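2021-05-09

I have wanted to see inside the Mastano pottery ever since my aunt left me one of their gravy boats, so when the notice went up in the library that they were opening the works to visitors for two days in May, I put my name down before I had even checked the trains. As it happened the trains were dreadful, and I arrived late and rather pink in the face, but the lady on the gate waved me through and told me the first group had only got as far as the clay store. I could hear them before I saw them. A pottery has a very good echo.

Our guide was Eifion Bellis, who has been at Mastano since he left school and who talks about clay the way other people talk about their gardens. He had us all put a hand into the bin of raw stuff, and there was a certain amount of squealing from the children and, I'm afraid, from me. It comes in grey and cold and smelling like the bottom of a pond. Before it is any use to anybody it has to be sieved, pressed, squeezed through a machine like an enormous sausage maker and then left alone for a while, and Eifion was firm about the leaving alone. Young makers always want to hurry that part, he said, and then they come crying to him when the handles drop off.

From there we went through to the making shop, a long, low room with north windows and the nicest light I have stood in for months. Most of the plain ware is shaped on turning moulds now, with a metal arm that comes down and spreads the clay, but two of the older benches are still kept for throwing by hand and one was in use. I could have watched all afternoon! The thrower made a bowl, squashed it, made the same bowl again and squashed that as well, all the while chatting with a little boy about football. When I asked whether it hurt to squash them she laughed and said the clay goes back in the bin and has another go, which I thought was a cheering way to look at things.

The handles are done separately by a team at the far end. They are cast in strips, cut, trimmed with a damp sponge and stuck on with runny clay, and the sticking looks so quick and careless that you can't believe it will hold. I was allowed to try one. Mine held, but it pointed at the ceiling, and Eifion kindly said it would suit a tall person.

Next came the kilns, and this was the part I had most looked forward to. The big one is called Sirby after the firm that built it, and it takes 800 pieces at a time on a trolley that runs in on rails. They had left it open and cool for us so that we could peer inside, and the walls have gone the colour of toast. The small kiln beside it is used for trials. There was a board next to it with the firing temperatures in the old Fahrenheit figures, topped by 2125 in red chalk, and I'm told they have never changed over because the man who chalks it up won't hear of it. I asked a question about glaze faults and got a very full answer - pinholes, crawling, a thing called dunting where the pot cracks as it cools - and I wrote it all down on the back of my train ticket and now can't read a word of it.

Tea was in the old packing hall. I must say a word for the tea, because open days so often let you down there. They had proper cups (their own, naturally), fruit loaf with butter right up to the edges, and a long table where you could sit with strangers and compare gravy boats. I met a couple who had come all the way from the coast to replace one saucer, and they found it too, in the seconds basket, for less than their parking.

After tea we split up. Some people went off to paint a tile, but I had seen the queue for that and chose the finishing and testing rooms instead, where a patient young man named Rok Vidmar was showing people round. It was quieter in there and much whiter than the rest of the works. 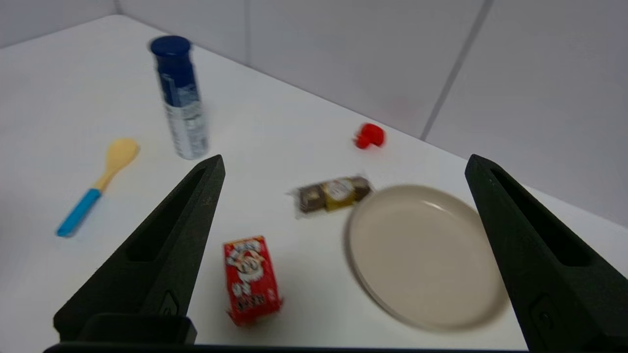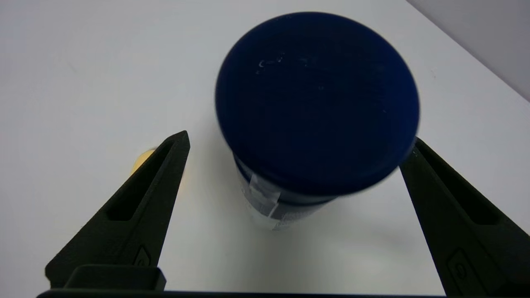
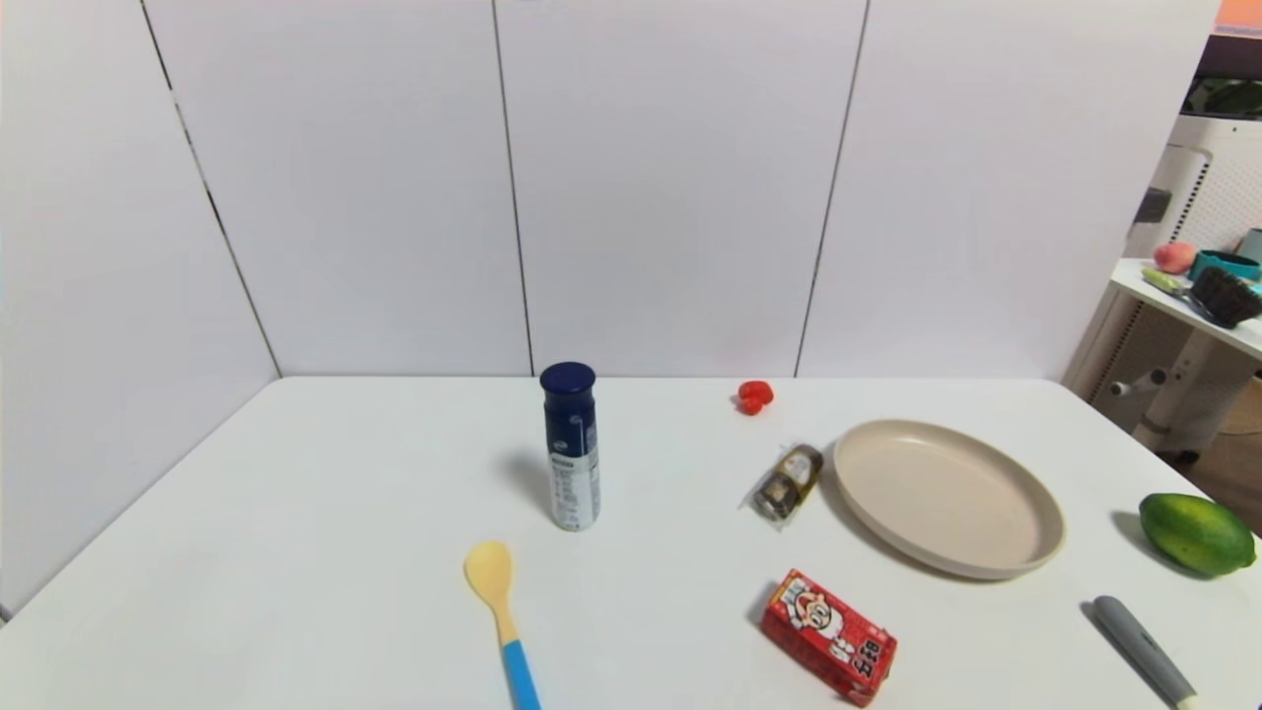
Rok's real love is glaze, and he had a wonderful drawer of test pieces that he let us go through, every one marked on the back in pencil. Mastano uses a dozen glazes at the moment and has a book of old ones going back to the founder, many of them with ingredients nobody can buy any more. I had always supposed the plain colours must be the easy ones. He set me right on that: a busy pattern will hide all sorts of sins, whereas on a flat round plate in beige, like the one on the white table, the eye goes straight to any speck or thin patch. He tilted a test piece under the lamp to show me what he meant, and after a minute or so I could see it too, a sort of faint bare ring where the glaze had slid away from the rim. I shall be looking at everyone's crockery like that from now on, and I apologise to my friends in advance.

We finished in the shop, of course. The seconds were laid out on trestles in the yard, under a striped awning, and by the time I got there the teapots had all gone, but I came away with a jug, a butter dish without its lid and a set of egg cups by Politis, a young designer they have taken on for the summer range. The first 100 visitors were given a little dish with the date stamped underneath, and I had missed that by being late, but the lady from the gate found one with a chip in it and tucked it into my bag.

If you are thinking of going next year, wear shoes you don't mind getting dusty and bring something to wrap your shopping in, as they ran out of newspaper by three o'clock. The walk from the station is uphill but pretty, along the canal for the first half and then past the allotments. I took the later train home with the jug on my knee, and the gravy boat now has company on the shelf.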